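Hesidlow Packing Cell: Group Report, Module 3

4. Gripper and wrist camera

The first version of the gripper used the flat fingers supplied with the arm. These held rigid boxes without trouble but slid on film-wrapped packages, where the outer layer moves over the contents. The group therefore drew a replacement pair with a tapered tip and raised blocks along the inner face. The parts were printed in one afternoon and fitted with the original screws.

The camera is fixed to the wrist and looks along the fingers, so both tips are always in view at the lower edge of the picture. This was chosen over an overhead camera after early tests in February, when the arm itself hid the package during the last part of the approach. The drawback is that the camera sees only a small area of the table when the arm is low, and a large package will not fit in view.
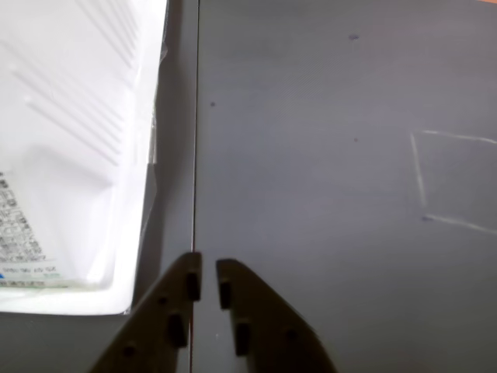

Lighting caused more lost attempts than any mechanical fault. Glossy white wrapping reflects the lamp strongly, and the edge finder then returns a line that is too short or none at all. Lowering the exposure helped with the package but made the grey table too dark for the seam to be picked up. The seam between the two table panels is used as a reference for the wrist angle, so this could not be accepted. The final setting is a compromise, and the lower edge of the package is now used in place of the upper one.

Small marks on the table were also a problem. The first filter treated any dark spot as a possible corner. A minimum size was added, after which specks were ignored.

5. Test method

Each trial began with the arm at its home position, called Forkgate in our code. The package was set down by hand on the left panel and turned by no more than 18 degrees. The arm had 30 seconds to find the edge, close the fingers and lift. A trial was counted as failed if the package slipped, if the time ran out or if the stop button was pressed.

6. Results

Of 37 trials with the new fingers, 30 were successful and seven failed. Most of the failures came from the edge finder. The remainder were slips in which the film folded under one finger and the package turned as it was raised.

The Amura control script ran without a crash during the trials. The Van Wijk planner was tried as a replacement but gave slower paths near the table and was dropped.

7. Further work

The lamp should be moved or fitted with a diffuser before any further change is made to the software. Softer pads on the finger blocks are also worth testing. The finger drawings and the trial log are in the shared project folder.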